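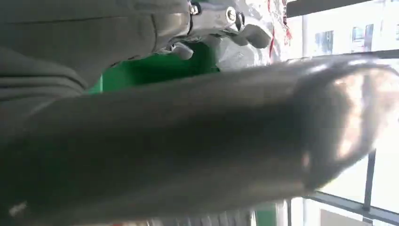

Visitor Access: Progress Report

The audio guide for Grustov Abbey is nearly finished. Of the 53 stops planned, 40 are recorded and the rest are with the translators. The riverside path from the Conden car park reopened in January, and new signs now point walkers to the cloister door. Leaflet stocks stand at 3,000. We still need a decision on Friday evening opening before the summer programme goes to print.

Grustov Abbey Visitor Office | Contact us | Back to top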